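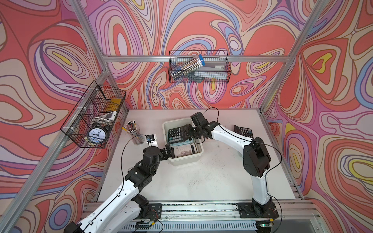
Open day notebook, bench 2 (two-arm cell)
Saturday, May 8, 2021
Present: me, Asmaa, Relu, Toon until lunch. Arnout on the door with the slot list. Roos remote, in theory.

7:50 Powered up. Left arm homed first try. Right arm homed on the third, after complaining about joint 4 twice. Same complaint as Thursday, same fix (power off, count to 30, power on, pretend to have done something). Needs a real look. I have now written that sentence on four separate pages of this book.

8:10 Ran the calculator task cold. Bin in the middle, calculators in the bin, right arm picks the black one by its top edge, left arm goes for the pale blue and white one. Right arm fine. Left arm approached over the front rim, stopped, thought about its life, and closed on air. Shifted the bin by hand until the left arm liked it and put pencil ticks at the corners. The ticks are for us. If somebody wipes the table, they're gone, so please don't wipe the table. Yes, I know what it looks like. We'll clean on Monday.

8:40 Argument about teleop or policy for the public runs. Relu wants policy all day, on the grounds that it's a robotics open day. I want teleop for the first slot, on the grounds that I'm the one who has to stand there. Asmaa suggested alternating, and saying out loud at the start of each run which one it is. Adopted. It should have been my idea.

9:00 Doors. Arnout has split the building into small groups on account of the distancing rules, so each group gets 12 minutes at our bench and then gets moved along to the Peltport people and their conveyor. The conveyor is loud and throws parcels, and I'll be honest in my own notebook: we are the warm-up act.

Slot 1, teleop. Toon driving. Five clean picks in a row, every calculator up and out and down on the table. A man in a cycling jacket watched all five with his arms folded and asked when the robot would start. Explained that it had. He asked why a person was holding the handles. Explained that too. He said so it's a very long pair of tongs. Toon said yes, more or less, and I have asked Toon not to agree with visitors.

Slot 2, policy. First run good. Second run good. Third run the right gripper closed on the top edge of the black calculator, lifted it partway, tilted it and set it back down in the bin, very gently, as if it had read the price. Then it did the same thing again. The group found this much more interesting than the two good runs. A girl of maybe eight asked if it had changed its mind. I said it hadn't enough mind for that, and her mother gave me a look, so I said "sort of."

Note for Relu: this is the regrasp loop again. It lifts, the wrist camera view changes, and the policy decides it's back before the grasp. I'd like us to stop calling this "cautious behavior" on the slides.

Slot 3, policy. Left arm in a mood. Cable on the left wrist is hanging in a wide loop over the table and I don't trust it near the pencil cup. Asmaa kept a hand on the stop button for the whole run and it was never needed, but I've put cable routing on the list. A visitor asked what the button did. Asmaa told him. He asked if he could press it. She let him, which cost us a re-home and about half the slot, joint 4 included. He was delighted. Best rating of the morning on Arnout's little cards, I'm told.

10:30 Short break. Coffee machine on the second floor is out of pods. Relu walked to the gas station and came back with coffee for himself.

Question I got more than any other: why calculators? The answer I gave in slot 1 (flat, rigid, a thin edge to pinch, annoying when lying low against a bin wall, everyone knows what one is) takes too long and people drift off toward the conveyor. By slot 4 I was saying "because they were in the drawer," and it went over much better. Both are true.

Second most asked: what does it cost. We agreed beforehand not to give prices. Relu gave a price.

Slot 4, teleop, visitor driving. This was on the plan as an optional extra and I'd hoped it would stay optional. Volunteer was a retired dental technician from Naltbridge, who sat down, asked which handle was which, and picked up the black calculator on her first attempt. Second attempt she used both arms. Her hands were steadier than Toon's, and Toon has been doing this since September. She had two complaints. The gripper opens wider than she needs and wastes travel, and she couldn't feel when she'd touched the table. Both correct. The first is one line in the config and I've changed it (max opening down on the right arm only, see the config comment, revert if you need to pick anything fatter than a calculator). The second is a research program. I told her so and she said she'd worked thirty-odd years with tools that told her when they touched something, and she'd assumed robots would be ahead on that one.

Asked her to leave her email with Arnout. If we're ever short of operators I'd hire her over the lot of us.

11:50 Toon left for his nephew's birthday. Handed the handles to Asmaa.

12:15 Lunch. Ate standing up next to the cell because Arnout had promised somebody from Altard a private look and hadn't said when. They came at 12:40. Two men, clean shoes. They didn't want to see calculators. They wanted to know if it could pack contact lens boxes at a rate of 400 an hour. I said that on a good day it can manage one calculator in the time it takes to ask that question. Relu, from behind me, said "with further development." Going to move Relu's chair to the other side of the lab next time.

To be fair to them, they asked one thing I hadn't expected, whether the two arms know about each other. They don't, really. One policy drives both, so there's no negotiation, but nothing explicit keeps them apart when both are down in the bin either. We rely on the demonstrations never having bumped. One of the clean shoes said that was also how his kids shared a bathroom. Wrote it down for the talk.

1:00 Afternoon slots. Changed two things over lunch: slower approach speed on the left, and the reset done by hand by me instead of by the scripted reset, which has a habit of placing the calculators in the same three spots and making us look like cheats.

Slot 5, policy. Smooth. Suspiciously smooth. Nothing to report and the group was bored stiff. One teenager filmed the whole thing and then asked whether we had one that walks.

Slot 6, policy. Roos came on the speaker at last from home, meaning to narrate, with a delay of several seconds. So each pick was announced after it had happened, in a confident voice. "And now it will grasp the calculator," with the calculator already on the table. People laughed in the right places and I think assumed it was deliberate. Roos, if you're reading this: it was very good, do it again, fix your router.

Slot 7, mixed. Policy first, then Asmaa at the handles for comparison. I asked the group to guess which was which with the operator's seat hidden behind the whiteboard. Most of them took the policy run for the human, on the argument that it hesitated. Asmaa took this well, considering.

Someone asked me if all this was dangerous. I said the arms are light and the worst injury in this cell so far has been a pinched thumb (mine, changing a fingertip, power off). He looked let down.

3:20 Right arm fault during slot 8. Joint 4, mid-lift, with the calculator in the fingers. Arm held, calculator held, the visitors held their breath. I said "and this is the safe stop," which is a fact, and they nodded. Power cycle, count to 30, and on we went. Had to support the forearm while it came back and my shoulder has opinions tonight. Log saved under today's folder, file name ends in j4_again.

4:00 Doors closed. Arnout's tally is 118 through the building. He had printed 50 comment cards and ran out before lunch, so the afternoon's opinions are lost to history, except the ones shouted at me directly. From the cards he showed us:

"Nice people. Robot slow."
"Was the man meant to be holding it?"
"Liked when it put it back."
"Is the parcel one for sale?"

4:30 Shut down, both arms parked. Żak's spare power supply goes back to them on Monday, label's on it, it's on the shelf over my desk. Thanks are owed, we didn't need it and I felt better all day knowing where it was.

To do, in no order I'd defend:
– Joint 4, right arm. Open it up. Not a power cycle. Open it up. (Me, with Asmaa)
– Left wrist cable, shorter loop, tie it back along the forearm. (Asmaa)
– Regrasp loop: pull the slot 2 runs and look at what the wrist camera saw right after the lift. (Relu)
– Decide about the gripper opening before someone else trips over my change. (All)
– Scripted reset needs actual variety. (Toon, who wrote it)
– Write to the dental technician. Arnout has the address, on the back of a parking ticket.
– More coffee pods.

Relu has already told Altard we'll send them something by the end of the month. I don't know what. Relu, please write below what you promised them.

(space left for Relu)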